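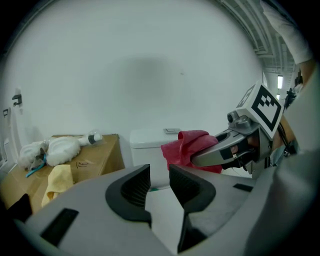
How many cloths does it take to clean a bathroom properly? One for each job, so that the cloth that wipes the toilet never goes near the basin.

That simple rule drew a full house to the Matetti community rooms for the first of the summer's home care mornings, and what a cheerful morning it was! Yolanda Cusi, who leads the sessions, gave the whole time to the smallest room in the house and the cloths that keep it clean.

Her system goes by colour. Red or pink is for the toilet, yellow for the basin and taps, green for the bath. Black cloths are kept for floors and anything greasy. "Choose whatever colours you like," she told the group, "but once you've chosen, stick to them, and tell everyone at home."

The order matters too. Yolanda starts with the tank and the flush button, moves on to the top of the lid, then the underside, then the seat — and the cloth goes straight into the wash afterwards.

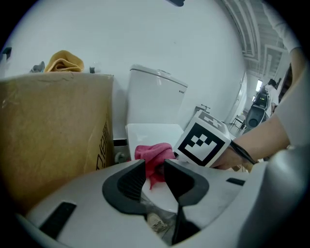 She is also a great believer in the cardboard box. A sturdy one beside the toilet keeps clean towels off the floor while you work, and when the job is done it folds flat and slides behind a cupboard until next time. Several people went home determined to rescue one from the recycling.

Ngân Khúc came along with a question about old towels and left with a full answer: cut them into squares, hem them if you have the patience, and wash them at least once before use so they don't shed fluff. She has 12 at home waiting for the scissors.

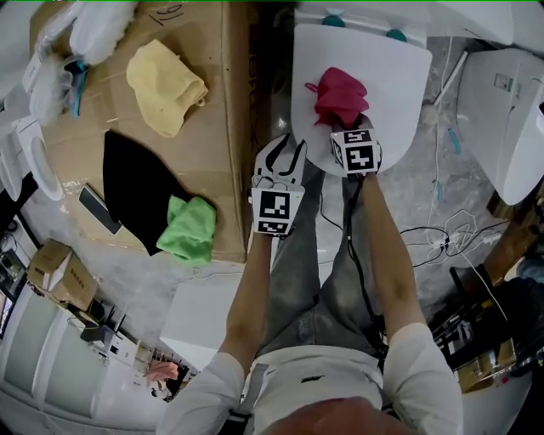
Pink cloth on the white lid, with green, black and pale yellow to the side.

The next session is on kitchen cupboards. Places are free but limited to 30, and the list is open now at the front desk. Bring an old towel if you have one — Yolanda will have the scissors ready.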